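Re: [grippers] two-finger vs. wide-opening on the orange board, sim first?

On 9/1/26 a list member wrote:
> Has anybody run the Kavadine fingers in simulation before bolting
> them on? We have the Wolta pair now and they're fine on small parts,
> but I'm wondering if the extra opening is worth the bother. Also,
> does the wrist view hold up or do you need a second camera?

Hi all,

Yes, we've been at this since August! I ran both finger sets in Laur with the same arm and the same orange board, 20 tries per set. Wolta missed the blue part 3 times and Kavadine missed it 2 times, so I wouldn't spend money on that difference alone.

What I did like about the wider opening is coming down over the blue part when the arm is a bit off to one side. The catch is that the part sits close to its neighbors, and with the fingers spread you have to watch what the outer one is going to land on. I ended up closing partway on the approach and dropping the speed to 200 in the controller settings (Rererside units, don't ask me) — much calmer.

On the camera question, I'd keep both. The wrist view is great for the last little bit of the move, but it's grainy and you can't tell what the elbow is up to. I lean on the room view for that and only switch over when the gripper is nearly at the board. If your machine can't render two at once, turn the shadows down before you give up a camera.

Both views are from the same setup:
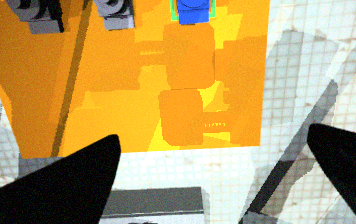
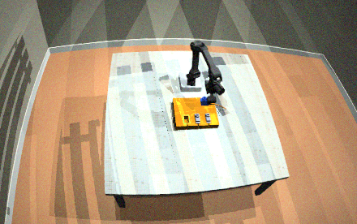
Simulated views, fingertips close up first, then the whole arm at the table.

--
Contact the list owner | Copyright grippers list | Back to top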